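Chapter 7
Describing Second-hand and Collectable Books

Learning outcomes

On completing this chapter, students should be able to:
prepare a catalogue entry in the standard order;
grade a book and its dust jacket separately;
record faults in terms a distant buyer will understand;
distinguish a first edition from a later printing.

7.1 The purpose of a description

Most second-hand books are now sold to people who have never handled them. The buyer relies on the bookseller's words, and the law in most places treats those words as part of the bargain. A description must therefore be accurate before it is attractive. A dealer who calls a worn copy "fine" will receive it back, usually at the dealer's own expense. 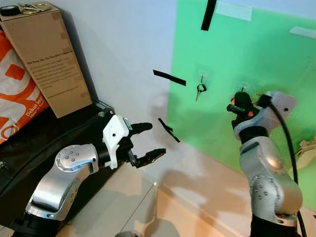

Figure 7.1 Two robot arms, the gripper at left open.

The entry begins with the author, followed by the title, publisher, place and year. Binding and format come next, then the number of pages if it is known. Condition is stated after these facts and is kept apart from any remarks on the contents. Students should resist the urge to begin with praise for the work itself. A collector looking for one printing of a familiar novel already knows the story.

7.2 Grading

The grades in common use run from Fine through Very Good and Good to Fair and Poor. "Good" is a modest grade in the trade and new staff often misread it. Where a jacket is present, two grades are given, with the book first and the jacket second. A missing jacket is always noted if the book was issued with one.
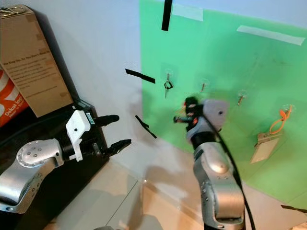
Faults are listed after the grade. Foxing, sunning to the spine, bumped corners, previous owners' names and clipped prices should all be recorded, however slight. Vague phrases such as "usual wear" are best avoided, as they mean different things to different readers.

Case study: the Jitaru stock

When Paula Vlad took over the Jitaru bookshop, its list held 1218 titles. A check by her assistant, Ngozi Ajayi, found that 231 entries gave no grade for the jacket and that 40 described book club issues as first editions. The entries were withdrawn and rewritten over the winter. Returns fell in the following year, although sales of the cheaper stock were largely unchanged.
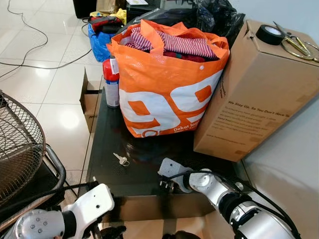
The mistakes over first editions arose from reading the copyright date alone. That date shows when the text was registered and may be repeated in every later printing. The number line, the jacket price and the colour of the binding cloth should be checked together, and the result compared with a published bibliography. Where doubt remains, the entry should say so plainly. Section 7.3 sets out the number lines most often met in Australian and British books.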